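# Pridmont Builds From the Inside Out

June 2008

The depth chart that Pridmont posted after spring practice had one surprise on it, and it was at left guard.
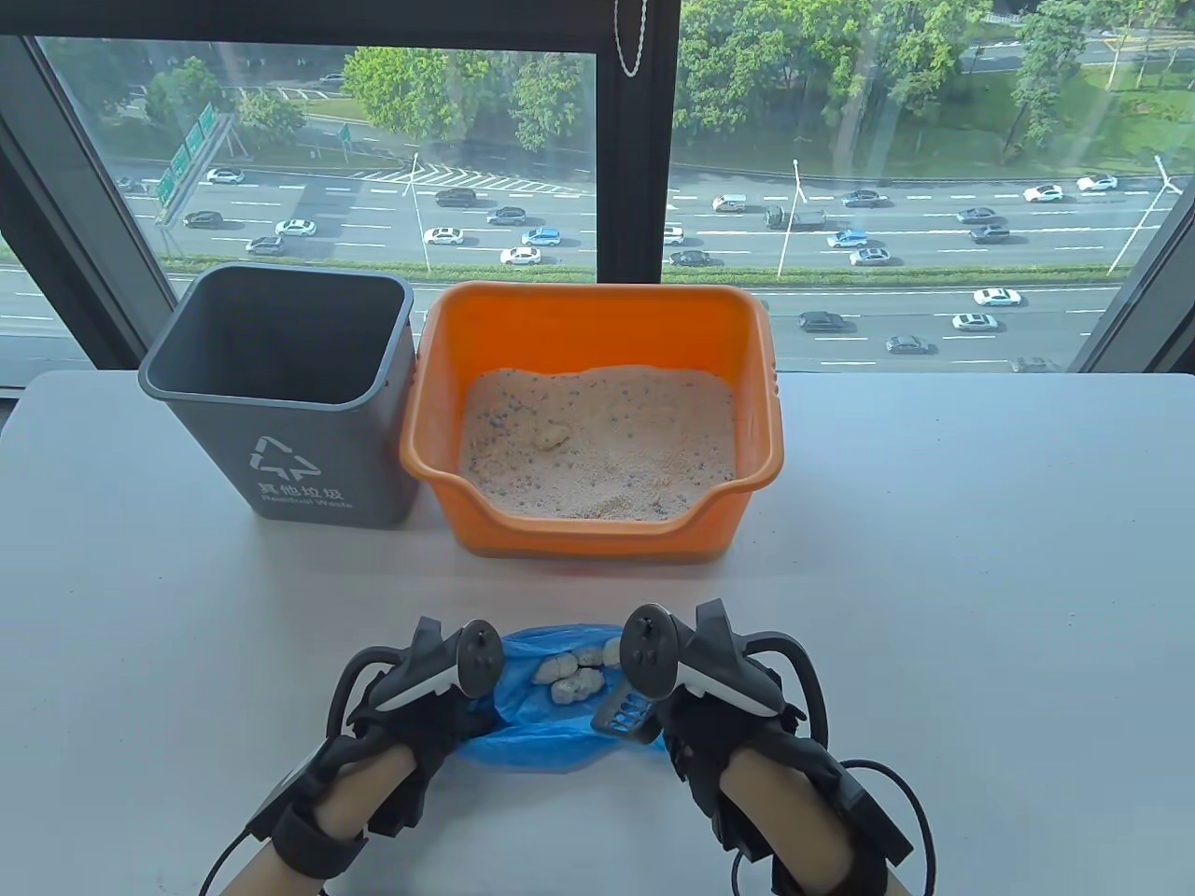
For two seasons the spot belonged to whoever was healthy. Five players started there in that stretch, and the offense never ran the same way two weeks in a row. Now a converted defensive tackle is listed first, with a redshirt sophomore behind him, and the coaches say they plan to leave it that way through camp.

Pridmont finished last season with 3,493 total yards, fourth in the league. That number hides a lot. Most of the yardage came through the air, and much of it came late in games that were already lost. On the ground the team averaged under three yards a carry against the top half of the conference. Against Asten it got so bad in the second half that Pridmont quit calling runs and threw on 22 straight snaps.

The line is bigger this year. The new guard gained weight over the winter and is the heaviest of the starters. The center is back for his senior year and makes all the protection calls. He missed 3 games with a bad ankle, and Pridmont lost every one of them. Nobody on the staff wants to find out what happens if he misses more.

Right tackle is the weak spot. The returning starter is a good run blocker with slow feet, and speed rushers got around him all fall. Eltine's ends lined up wide on him in January's indoor scrimmage and beat him on the first two series. The staff spent most of the spring on his first step. He looked better in the final practices, though he was going against the second team for much of that time.

The running backs should benefit most. Last year's leading rusher had 169 carries and gained most of his yards after contact. He is back, along with a smaller runner who caught passes out of the backfield but rarely got the ball on first down. The plan is to split the work more evenly and use both of them together on short yardage.

The schedule doesn't give the group much time to settle. Pridmont opens on the road at Pastor, which returns its whole defensive front and led the league in sacks. Eltine comes to town the week after that. Asten, the defending champion, is the fourth game. A line that is still learning its calls could be staring at a 1-3 start before the weather turns.

There are reasons to expect better. Pridmont gave up fewer sacks over the last month of the season than it did in September alone, and four of the five linemen from that month are still on the roster. The quarterback gets rid of the ball faster than he used to. The tight end, who was mostly a receiver as a freshman, stayed in to block on nearly half his snaps this spring.

Camp opens with 400 season tickets still unsold on the visitors' side. Two wins in the first four games would likely move them. The opener at Pastor is a night game, and the guard will make his first start on offense there.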